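Home | Kitchen | Cleaning | Sorting & Storage | Recipes | Ask Us

Sorting drink cans for return without making a mess

Print this page | E-mail this to a friend

Quick one tonight, dinner's on the stove. Had a few requests for how I do the cans. Mine used to go in a trash bag in the garage until the bag split. Sticky floor, ants, the whole thing. Now I do them at a table once a week and it takes 15 minutes, tops.

What you need

A table you can wipe. A surface with a raised rim is best, cans roll. An old tray works, or a towel rolled up along each edge.
A bucket with a couple inches of plain water.
Dish rack or an old towel for draining.
Boxes or flat trays. I use the Jillum ones, the shallow size, but any cardboard box that holds its shape is fine.
Rag. Gloves if your fussy about the smell.

Step 1. Empty them

Tip every can over the sink first, even the ones that feel empty. There's always a swallow left in the bottom. Shake twice. Full or unopened ones go back in the fridge, obviously.

Step 2. Rinse

Dunk, swish, pour. No soap. Don't leave them sitting in the bucket or the water turns to weak soda and you're back where you started. Change the water when it goes brown.

Step 3. Drain

Upside down on the rack. I leave mine overnight. If you're in a rush, 90 minutes by a sunny window does it in summer, not in November.

Step 4. Check before you crush

Don't crush anything until you know what your return place wants. Ours in Kiltetthorpe has a machine that reads the code on the side, so a flattened can gets spit right back out. Other places pay by weight and don't care. Call and ask. I crushed 248 of them one winter and carried every one home again.

Step 5. Sort on the table

Dump a small batch out. Small! A dozen or so is plenty, you want room to get your hand in between them. Then stand up the good ones along the back, far side from you, and leave the ones still to check lying in the middle or up front.

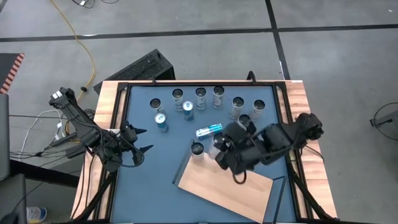
Work from the front so you're not reaching over the standing ones and knocking them down. Pick up, turn, look at the side, look at the lid, set it down. Grab them low around the body, the open tops can cut. Same kind next to same kind if your place wants them separated, otherwise don't bother.

Dented but readable is OK. Push the dent out with your thumb from the other side. Torn open or squashed flat goes in the regular recycling.

Step 6. Box them

Standing up, mouth up, one layer. Lid of the box goes on top and then teh next box. I stop at 5 boxes high, after that it leans.

Wipe the table. Done. Gotta go, something's burning.

Print this page | E-mail this to a friend

Comments (4)

Noémi Gulyás: We rinse right after drinking and skip the bucket. Only works if the kids do it too, which they don't.

Jelle Koster: Do you take the tabs off? My mother always did.

Edit Simon: Jelle, leave them on, one less thing to lose under the fridge. Unless you're saving them for something.

Géza Vörös: The towel trick works. Mine were rolling off the porch table all summer.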